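FOR IMMEDIATE RELEASE

Watham, August 2020

Laltoson releases Fallance 3, grasp planning software for towels, rags and everything else that won't hold its shape

By Anežka Charvát, product lead, Laltoson

I get to write this one myself, which our press office may come to regret, but I've been living with this software since the first ugly prototype and I wanted to be the one to tell you about it. Fallance 3 is out today. It's the third major version of our grasp planning package, and it's the first one built from the ground up for soft goods – towels, cleaning cloths, mop heads, dusters, all the floppy stuff that makes robot programmers want to go home early.

If you've used the earlier versions, you know what they were good at. Boxes. Bottles. Anything with an outline the camera could find and a middle the planner could aim for. Give Fallance 2 a carton and it would hand you a grasp in the time it takes to blink. Give it a bath towel dropped on a table and it would think for a long while and then, very politely, propose grabbing the table.

We had customers asking about this for years. The one who finally got us moving was Vaněk, a linen service that washes and sorts for hotels, gyms and car washes. Boris Šimko runs their sorting floor, and he invited me out in February to watch a shift. I stood next to the belt for most of a morning (in the wrong shoes) and came home with four pages of notes and a bag of worn-out towels he said I could keep. Those towels are still in our lab. We're fond of them.

So what's different? The old planner needed a model of the object before it could do anything. The new one doesn't ask for a model at all. It looks at the cloth the way it's lying right now, scores the places where a two-finger gripper could close on enough fabric to lift, picks one, and then keeps looking while the fingers close. If the cloth slides or bunches in a way it didn't expect, the planner changes its mind on the spot. We call that part the live regrasp loop, and it runs 30 times a second on an ordinary workstation. You don't need a rack of servers in the back room.

The other big piece is the hem finder. Anyone who folds laundry knows you go looking for an edge or a corner first, because once you've got one of those the rest of the towel starts to make sense. Software needs the same thing, and long-pile microfiber is about the worst place to search for it. The pile hides the border, the border rolls over on itself, and every fold throws a line that looks like an edge and isn't one. Vinh Tiêu, who wrote most of our perception code, spent the whole spring on it. He trained the hem finder on 3,000 grasps, all of them recorded by people using hand-held grippers with the camera mounted right on the tool, so what the software learned from is close to what a robot wrist camera sees. 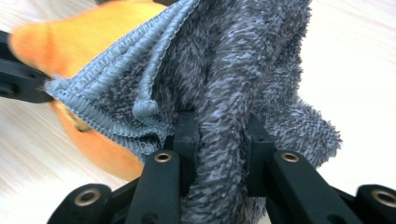 Shaggy gray microfiber gathered between the fingers of a hand-held gripper, with the towel's flatter border folded over on itself.

I love that part of the work, by the way. You spend an hour picking up towels with a gripper in your hand and you find out how much you've been relying on your fingertips all your life! Things you'd never think about turn into real decisions: how deep to go into the pile, whether to pinch the border or the body, how far to lift before you trust it. All of that ends up in the data, and the planner is much better for it.

Here's how it did in our own acceptance test. We set up 744 picks from unsorted piles, with a mix of cotton, waffle weave and microfiber, and none of the pieces had been used in training. Fallance 3 lifted a single item cleanly on the first try in 687 of them. Most of the misses were double picks, where two towels came up clinging together. We're still working on those, and I'd rather you heard it from me than from your line supervisor. There's a double pick warning in this release that flags the likely ones so you can send them back around, but it's a warning and it'll sometimes cry wolf.

Boris has had a pre-release build running on one station at Vaněk since early summer. I asked him for a quote and he sent me a paragraph about conveyor belts, so I called him up and asked again. "I was tired of babysitting the microfiber," he told me. "Cotton we could sort of manage before. The fluffy ones, I had a person on them all day. Now that person walks over when the light comes on." Then he went back to conveyor belts, and we're looking into it, Boris.

A few practical things for the people who'll be installing this.

Fallance 3 works with any parallel or linkage-style two-finger gripper. You describe yours in a short setup file: finger length, finger width, how far it opens, how hard it's allowed to squeeze. We ship 308 of these files ready to go, so there's a decent chance yours is already in the box. If it isn't, the setup wizard walks you through measuring it, and you'll want a ruler and a cup of coffee.

Your existing rigid-object projects will open in the new version without changes. The old planner is still in there, untouched, and you can run both in one cell and switch between them by station or by item type. Wanpen Ruangrit, who looks after our integrations, was very firm about this. She'd have had to take the phone calls.

The replay viewer has been rebuilt too. You can step through any grasp, see which spots the planner was considering and why it scored them the way it did, and drag your own grasp point onto the picture to see what it would have thought of your idea. It's the feature I use most. Wanpen has put together a set of training sessions around it, and they're free to anyone with a support contract.

There's also a simulator for cloth, and I want to be straightforward about what it's for. It's good for checking reach, timing and whether your arm is going to smack into the bin. It's less good at telling you how a matted old shop towel will behave on a humid afternoon. Please test with your own cloth, the older and rattier the better.

Our founder, Otakar Malý, would like a word as well. "When we started Laltoson, people told us to stay with boxes, and for a good while we did," he said. "But most of what people handle in a day bends. I'm very happy we finally have a release that takes this seriously, and I'm happy for the team, who put up with me asking about it every week."

He did ask every week. Sometimes twice.

Fallance 3 is available now to all current license holders as a regular update, and new customers can ask for a trial through our sales desk. The trial is the full package with every gripper file included, and it comes with a call with one of us to get your first station picking. Anyone on Fallance 2 will keep getting fixes for that version, so there's no rush if you're in the middle of a season.

We're giving live demos at the Watham office by appointment, and online for anyone who can't make the trip. Bring a towel, or mail us one ahead of time with your name on it and we'll run it while you watch.

About Laltoson

Laltoson makes planning and perception software for robots that pick things up. The company is based in Watham and sells the Fallance package to laundries, warehouses, packing lines and the integrators who build them.

Press contact: Anežka Charvát, Laltoson, Watham. Product screenshots and a short demo reel are available on request.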